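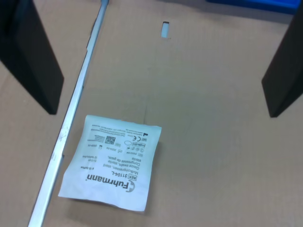
*Photo: mine, from the bench. Please ask before reusing it.*

I've been promising to write up how I look after the little pick cell, and since I spent most of a rainy April afternoon with my sleeves rolled up doing exactly that, I may as well get it down while it's fresh (and while I can still find my notes, which live on the back of a Litudero packing slip).

Flat paper pouches are the hardest thing I ask the gripper to do. A box is easy, a bottle is easy, but a pouch of gauze swabs like the Fuhrmann one lies down flat and gives the fingers hardly anything to get hold of. When the cell starts missing pouches, something has drifted, and it's nearly always the fingers or the height. So that's where I begin.

First the fingers. I open them wide, park the arm and switch off the drive before my hands go anywhere near it. Then I wipe both plates with a lint-free cloth and a little alcohol. Paper dust is sneaky stuff! You can't see it on black plates until you run a thumb down them, and by then your thumb is gray. The plates are held on with 2 screws each, and I check those with the small torque driver I bought from Tradside, a purchase I grumbled over for weeks and now wouldn't be without. One of the right-hand screws had backed out a hair this time. I put a dab of the removable threadlocker on it and went to make tea while it set.

Next comes squareness. I close the fingers slowly on a strip of copy paper and tug at it, first near the tips and then higher up. If it slides out at the tips but holds higher up, the plates are splayed, and I loosen one side, nudge it, tighten and try again. It took me four tries, which is about average for me, I'm sorry to say.

Then height. I used to set this on the bare bench and wonder why the tips kept scraping once I put the cardboard down. Cardboard has its own ideas, especially near a fold, and it isn't the same height from one end to the other. Now I set the height on the same sheet I'm going to run on, with a feeler gauge under the lowest tip, and I do it in several spots. My pick height was low by 6 tenths of a millimeter, so up it went. I save the old value before I touch anything, under a name I'll recognize later. (My earlier habit of calling everything "new" and "new new" caused a very long evening in the Kalogeropoulos project, and I won't go into it.)

After that I run pouches. I lay them down every which way, tilted, upside down, corner curled, because they're never going to arrive neatly. A full check is 216 picks, in batches, with a pause to look over the plates between them. I had a few misses in the first batch, all on the same side, and traced them to the finger cable rubbing at the wrist and tugging the arm a touch as it turned. I rerouted it with a looser loop and two fresh cable ties, and started the count over from zero with a sigh and a biscuit.

The second run went much better. I still don't love how the gripper sounds when it closes, a sort of dry click at the end of travel, so I've ordered a tube of the Prarkance grease and will do the slides when it comes. If anyone has used it on small linear guides, please leave me a comment, particularly on how little you can get away with. I always use too much.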